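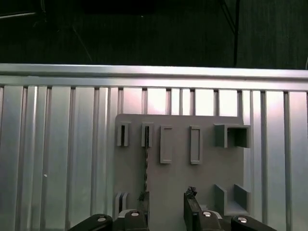 Tuma organizer board, light gray, up against an aluminum panel

I've wanted a board like this in my own shop for years, so I finally made one! The Tuma is a flat plate with the holders molded right onto its face, so there are no hooks to lose and no little clips rolling under the bench (I've lost plenty of both).

Up top you get two narrow slots for long skinny stuff, then a pair of tall frames, then an open square box on the right. I keep pencils and a stubby screwdriver in the box. The frames are great for flat things like a small ruler or a pack of spare blades, and my customers keep writing in with uses I never thought of, which I love.

The finish is matte, and I went with gray after trying a white one that showed every fingerprint by lunchtime. Wipe it down with a damp cloth and you're good.

Comes in gray only for now. Dark green is planned for October if the Rostora shop can get me the color I want. Boards ship within 2 business days, and orders of 12 or more get a price break, just write and ask for it.

Questions about fit? Send me the size of your tool and I'll check it against a board on my bench.

Fongchan Jaidee
Thongdee Workshop Goods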